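Status: frozen for the internal release, January 30, 2026. Questions about the data go to Higinio Huerta, questions about training and scoring to Gianni Testa.

# Pollmont Small Parts

Pollmont is a set of teleoperated recordings of a humanoid picking up small, thin items from a cloth-covered table. We made it to test one idea: that a policy learns thin-object grasps better if the last part of the approach is labelled separately from the rest of the reach. We call that the split-approach method. The code for it is in `indunura/`, and the recordings work without it.

## What is in the set

- 453 episodes, each with one operator and one target item
- head camera video, joint positions for both arms and hands, and operator commands
- a text instruction per episode
- a hand-marked time for the start of the final approach
- an outcome label: `held`, `dropped`, `missed` or `stopped`

Of the 453 episodes, 234 have a paper clip as the target. The others use small metal parts or one of the larger items. Both hands are recorded in every episode, including those where only one of them does any work.

## How episodes were recorded

The operator starts with both hands over or near the table and is given the instruction by a second person. There is no time limit, but an episode is closed after 60 seconds without contact and labelled `stopped`. A failed grasp may be tried again in the same episode. If that happens, each attempt gets its own final approach mark and the outcome label refers to the last one.

Items are placed by hand between episodes. We did not use a grid, so the spread of positions is uneven and leans towards the middle of the table. Higinio has a script, `tools/coverage.py`, which draws the spread for any subset.

## Labelling

The final approach begins at the first moment when the hand has stopped travelling across the table and any further movement is either downwards or a closing of the fingers. Two people marked each episode. Where they disagreed by more than 9 frames, they looked at it together and agreed on a time. Both original marks are kept in `marks_raw.csv`.

Outcome labels were made from the video and the finger positions. There is no touch sensing in this release.

## Training

The baseline is a single policy trained on whole episodes. The split-approach policy has the same network and the same number of training steps, with one extra input that says which side of the mark the current moment falls on. At run time that input comes from a small classifier trained on the marks.

In our own trials the split-approach policy held paper clips more often than the baseline. On the larger items we found no clear difference. The classifier tends to switch too early when several clips lie near each other, and the hand then comes down between two of them. Per-trial results are in `results/trials.csv`. Please read those before quoting an overall rate, as the mix of targets changes it a good deal.

## Sample view 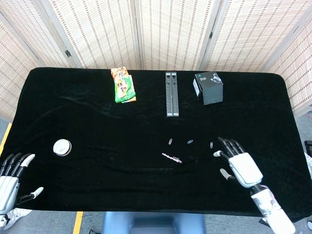 *Head camera view: right hand near the paper clips, larger items along the back of the black cloth.*

## Known problems

- Dark fingers against black cloth are hard to separate in the video. Use the joint positions if you need fingertip locations.
- Shiny parts catch the light, and their outlines change with the head angle.
- Creases in the cloth move from one episode to the next. We did not smooth it every time.
- Printed packaging appears in some episodes, in English and Chinese. We have not transcribed any of it.
- The instruction text is not consistent. "Clip", "paper clip" and "the clip on the right" all occur, and "right" always means the robot's right.

## Folders

- `episodes/`: one folder per episode
- `marks/`: final approach times
- `indunura/`: training and run-time code
- `rinaldi/`: the older labelling tool, kept so that the first marks can be reopened
- `results/`: trial logs and plots

## Changes planned

A second recording round is set for June, with clips placed closer together and a lighter cloth for half of the episodes. It will be a separate set with its own numbering. Corrections to the present marks will be listed in `CHANGES.md`.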